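From: Hefin Harries
To: Flongate village hall list
Date: July 17, 2025
Subject: Re: Kitchen refit — doors, handles and the lighting question

Huw Edwards wrote:

> Hefin, thanks for sending the plans round. I have had a look and
> have three questions before the meeting.
>
> 1. Why are we replacing the base units at all? The ones on the
> window side look sound to me. It's the sink run that has gone.
>
> 2. The Gittins quote mentions push-to-open doors. My sister-in-law
> has these and is forever opening them with her hip. Could we have
> ordinary handles?
>
> 3. Is the hatch staying? The lunch club will want to know and so
> will I.
>
> Also I still have the spare key to the meter cupboard. Remind me
> to hand it over.
>
> Huw

Huw, and everyone else,

I'll take these in order and then add a few things that came up when I went round with the tape measure on Monday evening.

On the base units, you are right that the window side is in better condition than the sink side. The trouble is the height. The old units were put in on a raised plinth when the floor was relaid, and the worktop there ends up higher than the one by the sink. The difference is 35 mm. It doesn't sound much, but it is the reason the cooker has always stood proud on one side and why the tea urn has to live where it does. If we keep the old units we either cut down the plinths or build up the new ones. Gittins looked at both and did not want to put their name to cutting down chipboard that has been mopped against since the eighties. I tend to agree with them. The units can go on the list for anyone who wants them for a garage or shed. They would need collecting.

The hatch is staying. I should have made that clearer on the plan, where it is drawn as a dotted line and looks as if it is coming out. The frame will be rubbed down and painted and the shutter will get a new bolt. The counter below it will be the same depth as now, so the trays will still fit.

For those who have not seen the two quotes, Gittins and Kelter are both pricing for the same layout. Kelter are cheaper on the units and dearer on the fitting. Kelter also have a longer wait and could not start before January, which would put us straight into the pantomime. Gittins could do it in the autumn half term. Neither price includes the electrics, which have to be done by someone else in any case, nor the flooring.

Tiles: Kudora have discontinued the white we had pencilled in. They have another at the same price that is a little creamier. I have a sample at home if anyone would like to look at it. We need 148 for the splashback and they come in boxes of 24, so we would order seven boxes and have some over for breakages. Last time we had none over, and the patch behind the boiler has been a different colour ever since.

Now the doors. I am with Huw on push-to-open. The catches wear, and in a hall kitchen where thirty different people use the same cupboard in a month, they wear quickly. They also depend on the door being hung exactly right, and ours get leaned on. I would also rule out the long recessed grooves, which collect crumbs and are a nuisance to wipe. The other thing to think about is wet hands and stiff fingers, and several of our regulars have the latter. A bar you can get your whole hand round is easier than a knob, particularly on a heavy door or a deep drawer.

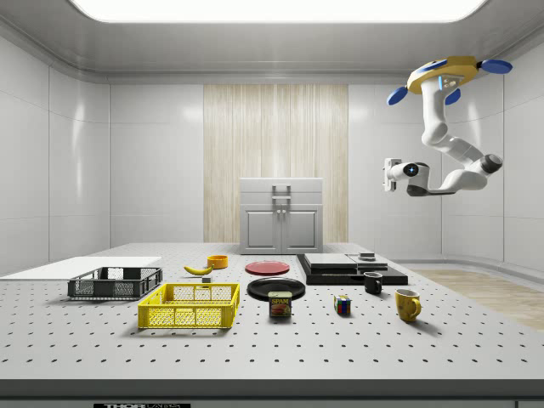 Handles can be mixed without much fuss, and I would be happy with a bar on the drawers and something smaller on the cupboards. It keeps the cost down as well, the bars being the dearer part. The pale grey cabinet at the far end of the table has it more or less the way I mean, with a bar on the upper part and a small upright knob on each of the two doors, close to where they meet. My only change would be to go for a bigger knob than that on the cupboard under the sink, where people tend to pull at an angle. I would also keep the doors plain, with no recess, so that there is no ledge to catch flour.

We would need to settle the spacing of the fixing holes before anything is ordered. Gittins drill on site, so they can work to whatever we buy. Kelter send the doors out ready drilled and want to know beforehand. Please don't buy any handles on your own account in the meantime, however good the offer.

Lighting is the part we have not agreed. At the moment we have the one tube down the middle, and whoever stands at the sink is working in their own shadow. The electrician suggested either two flat panels in the ceiling or a strip under the wall cupboards. I prefer the panels. The strip would be good for chopping but does nothing for the middle of the room — and the middle is where the trolley gets loaded. He has priced the panels at £152 for the pair, before fitting. He also says the extractor fan is on the same circuit as the hall heaters, which explains a good deal, and would separate them while he is there.

I have not yet had a price for the floor. The vinyl people were supposed to come last week and are now coming next week.

If you can't get to the meeting, please reply to the list by the weekend saying which you prefer on two points: bars throughout or bars and knobs, and panels or strip. Replies to me alone tend to get lost among the bookings.

Huw, bring the meter cupboard key with you. The reading is due.

Hefin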